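Search this manual
Enter a fault code or keyword
Go

Section 6: When the gripper drops or tilts its load
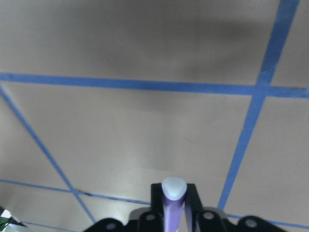

Fig. 6 – Purple rod held upright between the two fingers, over the taped floor grid.

A slipped rod is the fault you will meet most often on the Totorley floor kit, and it's a lovely one to learn on! Work through the steps in order and you'll come out knowing your gripper far better than you did at breakfast.

CAUTION: Press the red stop button and wait for the arm light to go out before putting a hand near the fingers. After a slip the controller may try to close them again without warning.

6.1 Clearing the fault

1. Press stop. Fault code 158 (grip lost) stays on the display.
2. Support the rod with one hand if it is still between the fingers.
3. Turn the release key to OPEN and lift the rod straight up and out.
4. Wipe the inner face of both fingers with a dry cloth. No sprays or solvents.
5. Check the screws beside the fingers and on the base. Tighten any that turn freely, but go gently – the threads are short.
6. Turn the key back to RUN and hold the reset button until the code clears.

Note: Code 158 also comes up if the key has been left at OPEN. Try that first if the fingers look fine.

6.2 Testing the grip

1. Place the rod upright between the fingers, with its tip above the finger tops.
2. Choose Test > Slow Close from the menu and stand back.
3. When the fingers stop, compare the rod with Fig. 6. If it leans, open the fingers and start again.
4. Run the Meltaline lift test. The arm raises the rod, waits 5 seconds and sets it down inside one panel of the grid.

Watching that first clean lift after a fault is a real treat, so do let it finish!

WARNING: Never catch a falling rod while the arm is live. Let it drop, press stop, then pick it up.

6.3 If the rod lands across a tape line

Press the edges of the tape flat and replace any strip that is creased or ragged. Then run Floor Check again from the start. Thomas Marras in our workshop prefers to replace the whole strip, and his grids do last beautifully.

If code 158 returns after two tests, leave the arm switched off and write to Puspita Ong at Fovard support with the cycle count from the Status page.

Related sections
Section 5: Laying the floor grid
Changing the finger plates
Monti controller: list of fault codes
Storing the arm over winter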